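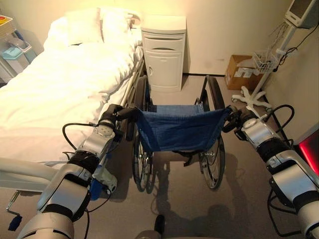
Can robots do chores yet? Frequently asked questions

Last updated 26/10/2022

Puvine is a small buyers' guide to home and workplace automation. We get the same questions from families, care homes and small shops, so we keep the answers on one page. Maintained by Alfredo Gatchalian.

Is there a robot I can buy today that does general housework?

No. You can buy machines that do one job, such as vacuuming a floor or mowing a lawn. A machine that picks up the laundry, clears the table and then makes the bed is still a research project. Several labs and young companies have versions that do parts of this in a room they know well. None of them is on sale to households at a price we would call normal.

Which chores are closest?

Chores where the object is always the same shape and stays in the same kind of place. Carrying a tote from one bench to another is close. Pushing a cart or a wheelchair is fairly close, because there are two handles at a known height and the load rolls. Loading a dishwasher is further off. Folding clothes can be done, slowly, with plain items such as towels.

Why is pushing a wheelchair harder than it sounds?

Taking hold of the handles is the easy part. After that the two arms have to move together, or the chair turns when it should go straight. The front casters swing around when you change direction, and carpet drags more than hard floor. In a bedroom there is also very little space beside the bed. A person handles all of this without thinking — a machine has to be taught each piece of it.

Can a robot push a wheelchair with someone sitting in it?

We would not recommend it, and we don't list any product for that use. Moving an empty chair to the bedside or back to a storage spot is a sensible first job. Moving a person means dealing with feet, blankets, thresholds and sudden movement, and somebody has to be responsible if it goes wrong. Ask any seller who claims otherwise for written safety approval that covers your country and your kind of building.
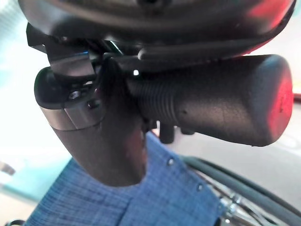 Cloth is a problem of its own. A metal tube keeps its shape when it is touched, but a fabric seat sags, folds and slides. That matters for wheelchairs, for bedding and for anything with a sling or a strap hanging from it. If a strap is loose, tie it up before you let any machine near the wheels.

How fast are they?

Slow. At a trial we followed at Destlow, a supported living home, moving one empty chair from the wall to the bed took 300 seconds on the first try. By the end of February it was down to 30 seconds on a good run. A member of staff does it in less time than that and talks to the resident on the way.

Do they work without a person watching?

Some do for short periods. In most trials an operator stands nearby with a stop button, and in many the arms are being steered by a person for part of the job. Ask which it is. A video won't tell you.

What about shop floors?

Shop floors are ahead of homes. The light is steady, the floor is flat and the work repeats. Bucur, a parts packer that writes to us now and then, logged 1303 bin moves on its arm before it needed a repair. The repair was a cable that had rubbed against a joint, so check cable routing when you look at a machine.

Will a robot replace our care staff?

Not with anything we have seen. The useful goal is to take over fetching and parking equipment so that staff have more time with people.

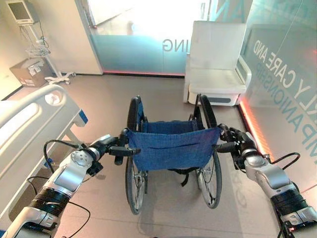
Two arms on the push handles of a folding wheelchair, with a bed to the left.

What should I ask before agreeing to a trial?

Ask how many of the runs failed, and what the machine did when they failed. Ask what happens if someone walks between it and the bed. Ask whether furniture can be moved afterward or has to stay where it was on setup day. Prarkeren, a rental agent we have dealt with, puts these answers in the contract, and we think others should too.

How much room does it need?

Plan on the width of the chair plus space for an adult to walk past. Move boxes and spare equipment off the floor first.

Can I rent one for a weekend?

Not usually. The shortest rental we know of is 2 weeks, and setup uses up a good part of the first.

My question isn't here. Where do I send it?

Use the contact form and put "chores" in the subject line. We answer most messages, though it can take a while.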